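Pralleden Supplies Forum > Workroom Practice > Storage of makeup brushes between sessions

Plinside_Office
Members are asked to comment on the draft storage rule. Small brushes are to be laid flat and kept apart from the fluffy ones.

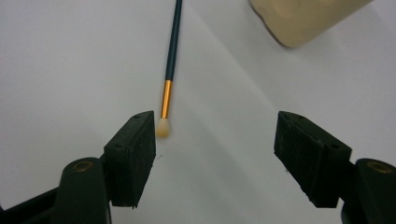 How often should brushes be washed?
After every client, with a full wash at the close of the day.

Alemneh
Our department does not support flat storage. Upright cups have served us for five years - and they take less counter space.

Pasenance
We disagree. Water left in an upright brush can run down into the ferrule and weaken the glue. Larger brushes with full heads need particular care,

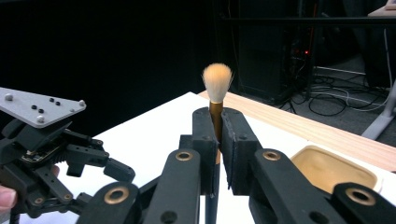 and should dry flat overnight before any cup is used.

Alemneh
Drying flat is accepted. Our objection concerns storage only.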